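Speaker notes — "The Stop That Didn't Stop"
Afternoon session, second slot. Keep it to 36 slides, leave time for questions.

Open without the title slide. Say the short version first: we pressed the stop button on a two-arm cell, one arm stopped, and the other one kept going. No injuries. One bent finger on a gripper and a lot of paperwork. Then the title.

Who we are. Small group at Starncombe, bench-top cells, two arms per cell facing the same work area. Most of the work is handling small everyday things. I wrote the stop procedure that failed, so I am not here to blame a supplier.

Background, keep it short. The Dokholm cell had run for 720 hours before the fault. We treated that number as evidence that the stop worked. It was evidence that we had hardly used it. Pause here and ask how many people have pressed their own stop button this month with both arms moving.

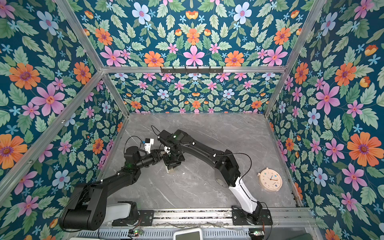

The stop chain on Dokholm had one button and two relays, one relay for each arm. On paper they drop out together. The risk is highest in a shared task, and people who work with single arms may not see it right away, so spend a minute on it. With the grippers in close over the same small object and their tips nearly touching, there is no spare room if one arm freezes and the other does not. The moving arm pushes into the stopped one. If both had kept moving, the planner would have kept them apart. If both had stopped, fine. The half stop is the bad case.

What happened, in order. Saturday, a long run, one operator. A part slipped and the operator pressed stop. The left arm held. The right arm carried on with its move, reached the left gripper and pushed until its own force limit tripped. From button to force trip was 5 seconds. The operator did the right thing and cut power at the wall. (Click to the timeline. Do not read it out.)

What we found. The right relay had a welded contact. Our Randex relay tester had flagged nothing, and it had no way to, the way we used it. We tested each relay with the arms idle and no load on the contacts. The monitor line that should have reported the stuck contact was wired to an input that had been turned off in the software during setup. I turned it off. It was giving false alarms, I meant to go back to it, and I did not.
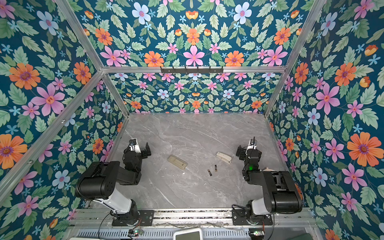

So there were two faults, and the second one had been sitting there since the first week. Say this slowly. A stuck contact is a normal failure and the design allowed for it. The design did not allow for somebody muting the line that reports it.

What we changed:
Both relays now sit in series for both arms, so either one takes down the pair.
The monitor input cannot be turned off without a key.
The stop test is done at the start of each shift with both arms moving slowly and the grippers well apart.
Results go in a log that a second person reads.

If someone asks about cost: 34 minutes of lost run time a week. We were asked to cut the test to once a week and said no.

Ristić method slide. Only show this if we are on time. It is the fault tree format we used for the review — good for finding shared causes, slow to fill in. Mention that our first version left out software settings altogether, and that we only added that branch after we had found the muted input by reading the config file line by line.

Still open. We do not know when the contact welded. It could have been that day or well before. The old log recorded that the button was pressed and did not record what each arm did afterward. The new one records both.

Close by asking people to go back and test their stop with everything moving. Leave the wiring diagram up during questions. The config file excerpt is in the backup slides if anybody wants to see the line.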